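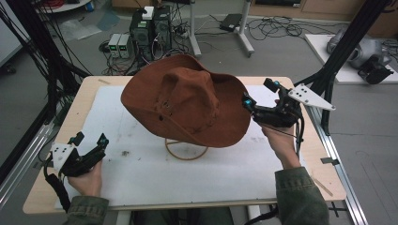 Wen-hsiung Kwan had been telling visitors all morning that they should pick things up and get it wrong, and by the time I reached the front of the line at the Lurent open day he was still saying it with a grin.

"People come in expecting to watch," he told me. "I want them to hold the grippers. After a minute you understand why a hat is hard!"

And it really is. A cowboy hat on a wire stand looks like the easiest thing in the world until you try to take it by the brim with two hand-held grippers, one per hand. I squeezed too early, then too late, and then I had the brim and no idea what to do with my other hand (it just hovered there, feeling foolish). Kwan loved this.

"Your fingers know so much that you never notice," he said. "With the gripper you have to plan. Where do I touch it? How far do I close? That planning is what we want the robot to learn from."

The project is called Skadent, and the idea is that a person does a chore by hand with the grippers, over and over, and those recordings become the lessons. Kwan said the set they are working through now has 527 of them. I asked whether he gets bored. He laughed and said soft things keep him awake: hats, scarves, a paper bag that folds a different way every time.

We got on to what goes wrong, which he was happy to talk about. "Brims bend. You push a little and the whole shape changes, and now the arm has to deal with a shape it hasn't met. I like those days best."

I stayed for 80 minutes and would have stayed longer. My second try at the hat went better, my third was worse, and a girl behind me beat us all on her first go. The next open day is in February, and Kwan is hoping to have shoes out by then, "laces and everything."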